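Tulireck Adds Simulated Kitchens to Its Example-Gathering Program

The Tulireck laboratory has begun collecting training examples for its household manipulation system in simulated kitchens, the laboratory announced in May. The new work is carried out jointly with Ziton, which supplies the simulation software, and Silten, which maintains the storage and review tools.

Under the program, operators guide a simulated two-armed robot through short kitchen tasks. Each completed attempt is saved as one example, together with the movements of both arms, the opening and closing of the grippers, and the view available to the robot at each moment. The learning system is later trained on these records and tested on rooms that were held back from the collection.

The first release will contain 384 examples. They were gathered over four weeks by three teams of operators, each working from the same written task sheets. Before the period opened, all operators completed a practice course and were required to pass a short check on the controls.
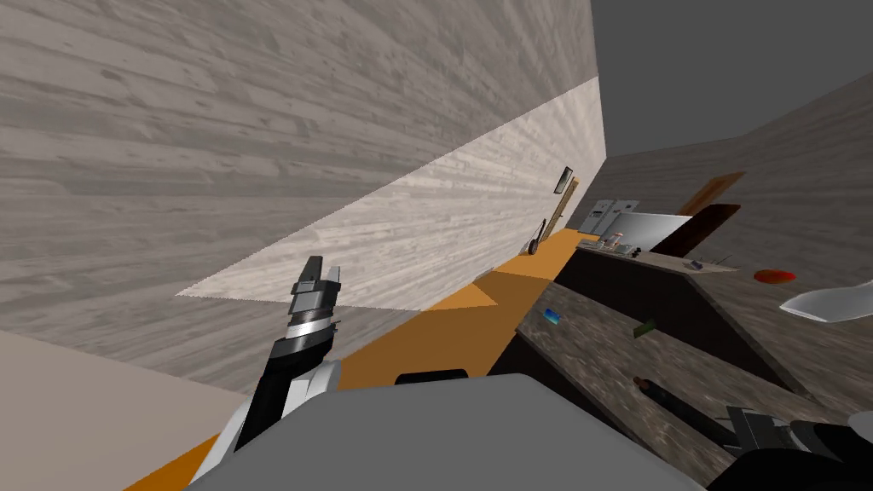 A simulated kitchen used in the collection, with the robot's two arms near the counter. Rendering: Tulireck

Rooms in the simulation differ in layout, lighting, surface finish and the placement of small items. According to the laboratory, this variety was requested by the group responsible for training, which had found that earlier versions of the system performed well in familiar rooms and poorly elsewhere. Operators do not choose the room. It is assigned by the software when a session begins, and the same task may be repeated in several rooms before the operator moves on.

Task sheets cover picking up an item from a counter, moving it to a stated location, and passing it from one gripper to the other. Instructions are written in plain language and attached to the example, so that the system can learn to connect a request with the movements that carry it out. Operators may restart an attempt at any time. Restarted attempts are stored separately and are not included in the release.

Every example is examined by a reviewer who did not record it. Reviewers confirm that the written instruction matches what was done, that the record is complete, and that neither arm passed through a wall or fixture as the result of a software error. Examples that fail review are returned to the recording team with a note. Silten has added a search function that allows reviewers to find examples by task, room or operator number.

The laboratory stated that simulated examples will be used alongside those recorded on physical equipment, and that the proportion of each will be set after the first training runs are complete. Results of those runs will be published in a technical report.

A second collection period is planned at the Rizvi site, where three additional operator stations are being installed. Tasks for that period will include opening drawers and placing items on shelves. Research groups wishing to receive the first release may apply through the Tulireck data office. Applicants are asked to describe the intended use and to name the office or department that will be responsible for storing the files.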